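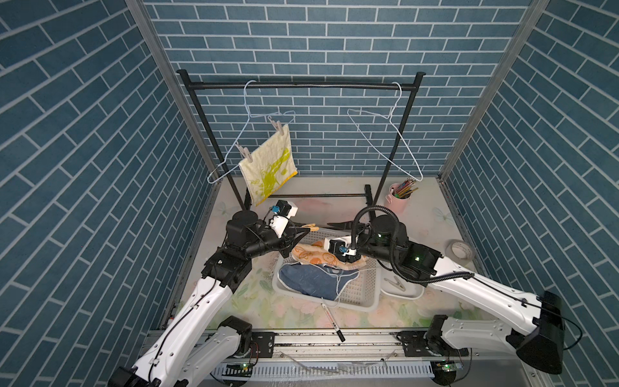

Black metal rack, two white wire hangers

Wire hangers leaving bumps in the shoulders of my sweaters, how do I get them out?
Asked by Lizeth Ayala

So I pulled my winter stuff out in December and every single knit has those pointy little shoulder bumps. I've been using the thin wire hangers you get from the cleaners (free, so I never said no!). Is there a way to fix them without washing everything? I have 17 sweaters and no dryer.

3 answers

Ewan Trevaskis
Steam. Hold the iron an inch or so above the bump, give it a few puffs, then pat it flat with your hand and leave it on a towel for an hour. Don't press down, I ruined a nice gray cardigan that way. After that, fold them! I keep mine in a drawer and the bumps haven't come back.

Teguh Khoo
get velvet hangers

Aba Gyamfi
Ewan's way works for me on wool. For cotton I just wet my fingers, rub the bump and let it dry flat overnight. If you really have to hang them, fold the sweater in half lengthwise and drape it over the hanger with the armpit at the hook, sleeves over one side and body over the other. Looks goofy but no bumps.

8 people found this helpful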